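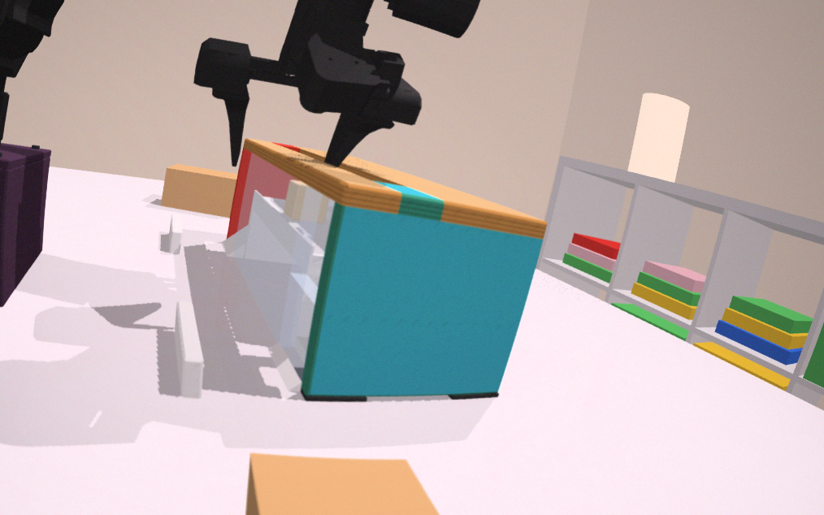

Urarau — July

By Bronwyn Bolger

Home Products Simulation Recording Kits Support Contact

Gratgate Tabletop Recorder, simulated edition

The Gratgate Tabletop Recorder is a software package for collecting manipulation examples in simulation. An operator drives a pair of simulated arms by hand, the package records what the arms and objects do, and the result is a set of episodes that can go straight into training. It is sold by Gruvex as a yearly license, one license per operator station.

The package ships with 40 tabletop scenes. Most use a white table with colored blocks, boxes and a shelf unit against the wall, under plain indoor light. The scene shown is one of the large box scenes. The box has a teal front, a red side and an orange wood top, and one fingertip of the gripper is on the wood. Stacks of flat blocks in red, pink, green, yellow and blue sit in the shelf compartments. A cream-colored lamp stands on the shelf and gives the renderer a second light to work with.

Large boxes are included on purpose. A policy trained only on small blocks learns to close the fingers and lift, and it has very little idea what to do with an object wider than the gripper. The box scenes give it examples of pressing, tipping, sliding and turning. Box size, weight, friction and panel colors can all be changed between episodes, either by hand or from a settings file.

What is recorded

Each episode holds joint positions and commands for both arms, gripper opening, contact forces at the fingertips, the pose of every movable object, and rendered views from up to four cameras. Everything shares one clock. The default rate is 60 samples per second for the arms. Camera views can be rendered during the session or afterward from the stored state, and most sites render afterward so that the operator's display stays smooth.

Episodes are saved whether or not the task was finished. The operator marks each one as complete, partial or failed with a foot pedal or a key. Failed episodes stay in the set unless you filter them out. We suggest keeping them, at least until you have trained once with them and once without.

Operator station

The station needs a workstation with a recent graphics card, a display, and a pair of input handles. The Rakena handles are supported without any setup. Other handles work through the open input driver, but you will have to map the axes yourself — allow an afternoon for that. A second display is useful for the task list.

New operators usually need a few sessions before their episodes are worth keeping. The package has a practice mode that records nothing. Raelene Treloar, who runs operator training for us, asks people to stay in practice mode until they can bring a finger down on the edge of a box without knocking the box across the table. It is a harder task than stacking.

Sample set

A sample set of 2,167 episodes comes with every license. Of these, 2,000 are for training and the rest are held back for testing. Please do not mix the two. The split is fixed so that customers can compare results with each other and with the numbers in the manual. Merle Rutherford reviewed the labels, and corrections can be sent to her through the support page.

Known limits

Soft objects are not supported in this release. Shadows and semi-transparent parts are rendered but have no effect on contact. Very light boxes can jitter when pinned between a fingertip and the table; raising the mass slightly or lowering the time step clears it up. Ehsan Sharifi is working on a fix in the contact solver.

Ordering

Licenses are delivered by download. Handles ship separately from Urarau. For site licenses or custom scenes, write to Sorcha Mac Giolla in sales with a short description of the task and the arms you use.

Shares 14 Comments 3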